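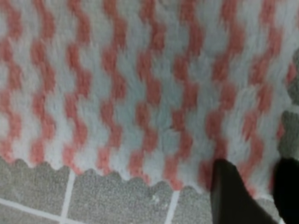 Fig. 1. Gripper at the edge of the striped cloth.

Section 6. Running the cloth pick-up at an open day

This section was written after the Skilleck open day at Pennington on 21st July. The sales sheet for the Cavura arm says that the cloth pick-up "runs itself". Do not plan your day on that basis. Read section 5 (power and stop button) before you start.

6.1 Setting up

1. Switch on the arm and wait for the steady light. Allow 700 seconds. The sheet gives a much shorter time, which we have never managed.
2. Lay one cloth flat on the floor, clear of the wall.
3. Open the Flondel control page and choose Floor, then Cloth.
4. Set the closing force to 1,000 on the Flondel scale. The scale has no units, and our letter asking what it measures has had no reply.
5. Bring the fingers down slowly to the border of the cloth. Stop there.

Note: The page shows "Target found" in green at this stage. The message tells you the software has made a guess. Look at the fingers yourself before you press Close.
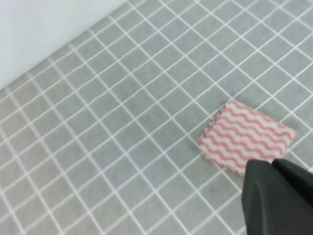 6. Press Close, wait for the tone, then press Lift. If the cloth stays on the floor, press Open and go back to step 5. Tell visitors that you are trying again. They can see it anyway.
7. Do not straighten the cloth by hand between tries unless you say so aloud. A helped run must be logged as helped.

CAUTION: Keep visitors behind the tape whenever the arm has power, even if it is still. A still arm may only be waiting for the next command.

6.2 Checking the view

Before letting anyone in, move the arm to its side position and look at the live view.
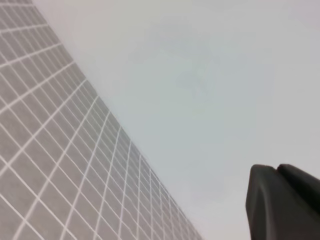 Fig. 2. Side position. Gripper at lower right, with plain pale surface behind it.

If the live view stays the same when you move the arm, reload the page. Do not trust the "Camera OK" label, which stayed on in March with the lead pulled out.

6.3 What to tell visitors about the figures
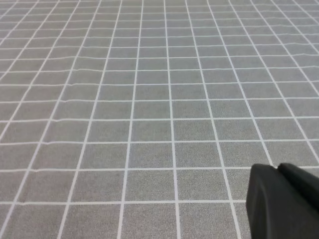 The success rate is the number you will be asked for most, and it needs care. The sheet claims 1,764 good lifts but gives no number of tries, so no rate can be worked out from it. Do not quote it. Say what was tried in front of the visitors and how it went. Be just as plain about the live view: where the white grid lines crowd together towards the top, small errors in position are hard to judge by eye, so use the large squares near the gripper when you point things out.

6.4 Closing down

1. Press Open, then Park.
2. Save the log before switching off. It is lost otherwise.
3. Enter every failed try on the blue form, including those with no visitors present.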